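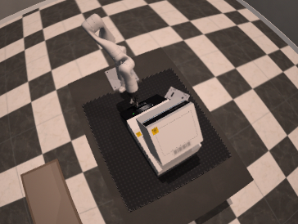

Arm over the white appliance, render.

Tue 13 December. Controller latency, Gelance headset build.

Ran the Nirken handheld against the Brekargate test level again. Same settings as yesterday, 2,000 button presses per run, vsync off, wireless link on channel 25. The first run stalled at the loading screen and was thrown out. The second completed. Log has 3,122 lines including the retries, so filter on the press ID before plotting.

Median is fine. The tail is not — a cluster of late presses shows up whenever the level streams in new terrain. Wired mode shows the same cluster, which points at the game thread and away from the radio. Cheuk-hei Fang thinks the autosave is firing on the same tick. Will turn autosave off and repeat.

Usuga firmware left at the old version for now. Do not update the shared headset until both sets of runs are in.
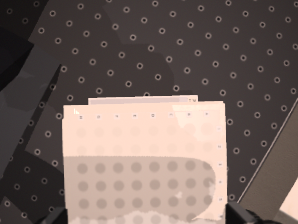 Does frame rate need to be locked for these runs?
Lock it for any run that will be compared with another. An unlocked run is only good for finding stalls, and its log should go in the separate folder.

Still open: audio delay on the headset, and why the right trigger reports 2 presses after a wake from sleep. Saw it once with the old battery pack, not since.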